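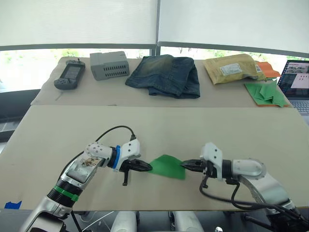
*Two robot arms hold a green cloth between their grippers.*

# How does a robot learn to fold?

Folding a tea towel is an easy chore for most people. For a robot it is one of the harder ones. The Arkden workshop is a shared shed where neighbours build things together, and its biggest build at the moment is a pair of robot arms called Wevov.

## Why cloth is tricky

A wooden block stays the same shape when you pick it up. Cloth doesn't. It sags in the middle, bunches up and slides about. If you grab a towel by one edge, the rest of it flops down and hides the other corners.

Try it yourself. Lay a face washer on the table and fold it using only the thumb and one finger of one hand. Now use two hands. The second way is much easier, and so Wevov has two arms.

## The parts

**Grippers.** These are the robot's hands. Each one has black fingers that stay side by side as they open and close. To hold a cloth, they pinch its edge.

**Joints.** An arm bends at its joints, the way yours bends at the shoulder, elbow and wrist. Each of Wevov's joints has a motor inside.

**Cables.** Some cables carry power and others carry messages. They hang in loops so they won't pull tight when the arm moves. A cable that is too short can pop out of its plug – the builders have had to fix that more than once.

**A computer.** The program that moves the arms is called Zevent. It tells every motor how far to turn and how fast.

## Learning by copying

Wevov doesn't know what a towel is. A person guides the arms through a fold, and Zevent saves every movement. Then the person does it again, with the cloth in a slightly different spot.

The builders began in August with 100 saved folds. That was not enough, and the arms often closed on empty air. There are now 2,398 saved folds. Zevent compares them all and works out which movements usually go together.

Small cloths come first. Jeans are harder, as the fabric is thick and the legs are two separate pieces to manage.

## Staying safe

Robot arms can squash fingers. At Arkden the rules are:

- Keep your hands off the table while the arms are switched on.
- Tie back long hair and roll up loose sleeves.
- Know where the stop button is before you start.
- An adult turns the power on and off.

## Words to know

**Gripper** – the part of a robot that holds things.

**Joint** – a place where an arm can bend or turn.

**Program** – a list of instructions for a computer.

## Something to try

Write down every step for folding a T-shirt. Give the list to a friend and ask them to do only what it says. If they get stuck, add the missing step and start again from the top.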